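## 3.2 Containers and wrapped goods on the self-service table

The second part of the study looks at how packed snacks are held on a shared table, and how the holder affects what people do when they take something. Most earlier work on small food counters deals with shelves and chilled cases. Tables have had less attention, although they are common in staff rooms, waiting areas and the smaller site shops such as the one at Sindach. A table has no back wall and no fixed dividers. Whatever order it has comes from the containers put on it.

We worked with four kinds of container: a clear organizer tray with long compartments, a flat tray with nothing to divide it, a stepped rack for bottles, and a basket. The goods were ones that the shops at Clamard and Kukcombe already sold. They included boxed biscuits, small wrapped cakes, triangular sandwiches in clear plastic, crispy rice bars and soft drinks in bottles. All food stayed in its wrapper. Loose fruit was tried in the pilot and left out of the main study because the staff at Clamard had to replace it too often for the layouts to stay comparable.

### 3.2.1 Procedure

Each layout stayed in use for a full working day. Layouts were changed before opening, and Thursday was kept for restocking and cleaning, so no records were taken on that day. Staff at the sites were asked to refill a container when they would normally have done so. They weren't given a minimum level. We wanted to see containers at every stage between full and nearly finished, and a rule about refilling would have hidden the later stages.

A removal was recorded each time a person picked up an item and left the table with it. If the item went back on the table first, it was recorded as a return, and the place where it was put down was noted on the sheet. Across the sites we recorded 2664 removals and 407 returns. An item that was touched or turned over but never lifted clear of its container was not recorded as either.

The basket was filled by weight. We set the upper limit at 2000 g after the pilot, when fuller baskets shed bars onto the table during the lunch period. The other containers had no weight limit, as their shape already set how much they could hold.

### 3.2.2 What the containers did

The stepped rack caused the least trouble. Bottles stood upright, and the back row could be seen over the front one. People took from the front row first, and returned bottles nearly always went back to an open place on the rack. We made no changes to it between the pilot and the main study.

The basket worked well for goods that were all alike. A pile of rice bars doesn't need sorting, and people took the top one. When a second product was mixed in, they began to dig, and bars from the bottom came up with creased wrappers. The creased bars were then left behind by later visitors. For this reason the basket held one product only in the main study.

The flat tray gave mixed results. It suits items of awkward shape, and a sandwich wedge can be laid on it at any angle. It also collects things. Returned items from elsewhere on the table tended to end up there, perhaps because there was no compartment to suggest that they didn't belong. By the afternoon the flat tray at Kukcombe usually held goods from two or three other places.

The clear organizer was the most difficult to judge. Its compartments keep narrow packages in line, and a long biscuit box fits well along its length. The walls are hard to see against a dark table, however, and several visitors knocked them with a knuckle when reaching in. The Kumarasinghe guidelines for counter displays advise a colored edge on clear dividers. We didn't add one, as the trays at Sindach were in use without it, but the advice seems sound.

Open table surface was treated as part of the layout. People need somewhere to set down a bag or a cup while they choose, and a table covered from edge to edge gave them nowhere to do so. Each site therefore kept a clear stretch that was left out of the stocking plan. Figure 4 shows parts of one table.

**Figure 4.** Containers, goods and open surface. (a) Clear organizer tray with pink snack packets, a plaid box and small black-and-white packages. (b) Beige tray holding a pink wrapped cake and a sandwich wedge, with the bottle rack and the woven basket of rice bars behind it. (c) Open tabletop beside the yellow control panel.
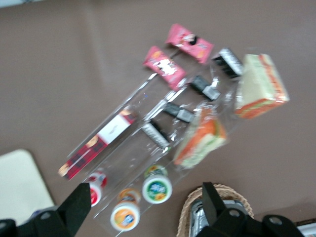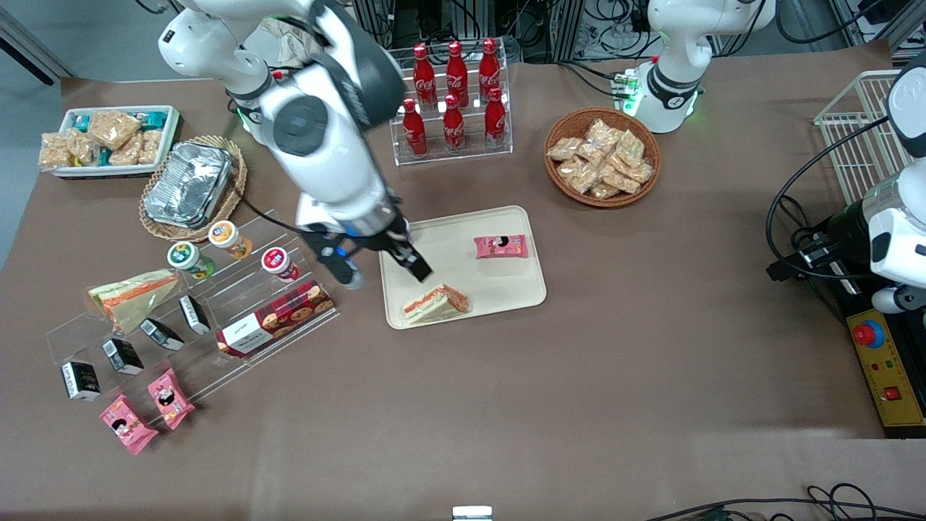
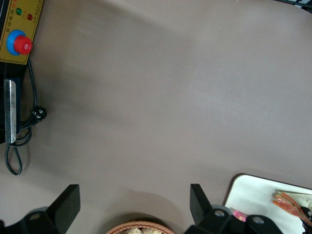
Siham Srour, in written comments on a draft of this section, disagreed with our reading of the flat tray. She wrote that a place where returned goods collect "is doing a job, even if it wasn't the one you gave it," and that staff can clear one tray faster than they can search a whole table for stray packets. She suggested that the sheets be sorted again by where each return was put down. We have done this for Kukcombe, and the counts are given in Section 4.1.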